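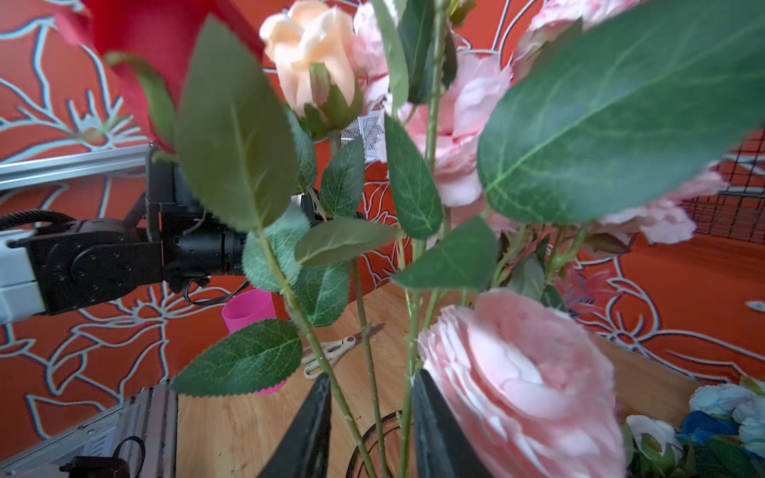

Figure 2. Artificial roses in pale pink and deep red. Photo: Lindsay Dunstan.

4.2 Family Succession in Small Frozen Dessert Shops

The second part of the study considers how family-run frozen dessert shops pass daily control from one generation to the next. Interviews were held with owners and senior staff at 24 shops in and near Postville and Estero. All of the shops had operated under the same family for at least one full change of ownership. Shops that had been sold to outside buyers were left out of this part of the study and are treated in Section 5.

In most cases the recipe book was the last thing to change hands. Younger family members were given the keys, the payroll and the supplier accounts well before they were allowed to alter a flavor. Brunton and Ormsby describe the same order of events in their earlier work on neighborhood bakeries, although the bakeries moved through it more quickly. Owners in the present study often spoke of the base mix as family property and of the storefront as something that could be changed, moved or rented out.

Twenty-three of the 24 shops had no written plan for succession at the time of the first interview. The exception was Turcotte, a custard stand in Postville, where two sisters had signed an agreement that set out working hours, shares of profit and the right to use the family name. The agreement had been drawn up after a disagreement over a second location. Both sisters stated that they would not have written it otherwise.

Seasonal closing had a clear effect on the timing of these changes. Shops that closed for the winter tended to hand over control during the break, most often in January, when equipment was being serviced and orders for cups and fruit were placed. Shops that stayed open all year had no such pause. In these, the older owner commonly kept working the Saturday shift for several years after giving up formal control, and staff continued to bring questions to that person first.

A short customer survey was carried out at Sorero, a fruit ice shop in Estero that had changed hands within the same family the previous year. Of the customers who completed it, 78 percent knew that the shop was family owned, but far fewer could say which member of the family now ran it. Bălan reads this kind of result as a sign that loyalty attaches to the product. Tamošiūnaitė gives more weight to familiar faces at the counter. The survey did not ask about staff and cannot settle the question.

Changes to the menu after a handover were small. New owners added flavors before they removed any, and price increases were usually put off until the following season.

We use cookies to improve your experience on this site. By continuing to browse, you agree to our use of cookies. Accept | Manage preferences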